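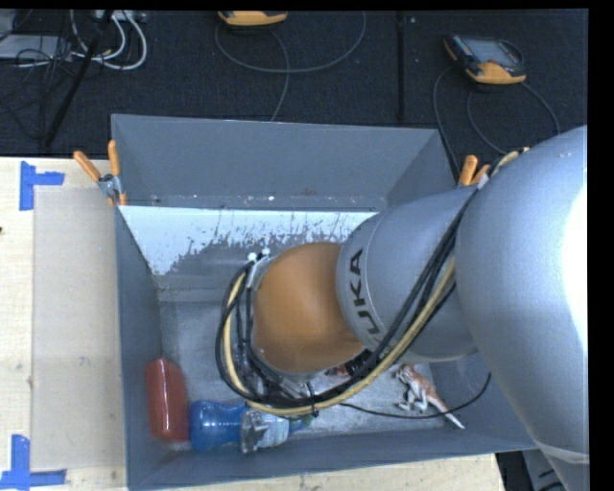 Tidying is the chore most often promised and least often delivered, so these notes start with it. The task for this unit is stated in one line: take each item out of a container and put it where it belongs. A child of four does it badly but finishes. For a fixed industrial arm, the difficulty depends mostly on the container. A gray bin with a tall back wall restricts the approach angles, and an object lying against a wall, as the red one does in the front left corner, leaves no room for a finger on that side. The toy animal farther right has short legs and a thin tail, so two grasps a few centimetres apart can give quite different results. The cable bundle and hose also have to clear the rim at every pose.

1. What counts as done

Kamath's definition is used throughout this course. A chore is automated when the machine completes it without a person resetting the workspace between attempts. Under that rule, a single successful pick is a component test and says little about the chore.

2. Figures from the Evport exercise

Gopinath Rajan's group logged 1,071 attempts on mixed household items. Of these, 166 ended with no object held, and 18 needed an operator to step in. The misses were concentrated near walls and corners. Items in the centre of the floor gave little trouble, whatever their colour or shape.

3. Shop floor compared with home

On the shop floor, parts are known in advance and fixtures can be changed to suit the arm. Clamping a bin to a table is cheap and removes one source of error. In a home the container moves, the contents change daily and the light is poor after supper — none of which the resident will adjust for the machine's benefit.

4. Present position

Sorting from a fixed bin: feasible, with supervision. Clearing a floor: partial. Folding laundry: slow, and sensitive to fabric. Making a bed: not at a useful speed. See Saranya Amin's notes on the Pillow trials for the last two.

Reading before the tutorial: Alcantara and Marar, sections 2 and 3. Bring one chore from your own household, written out as steps, with the expected failure marked beside each step.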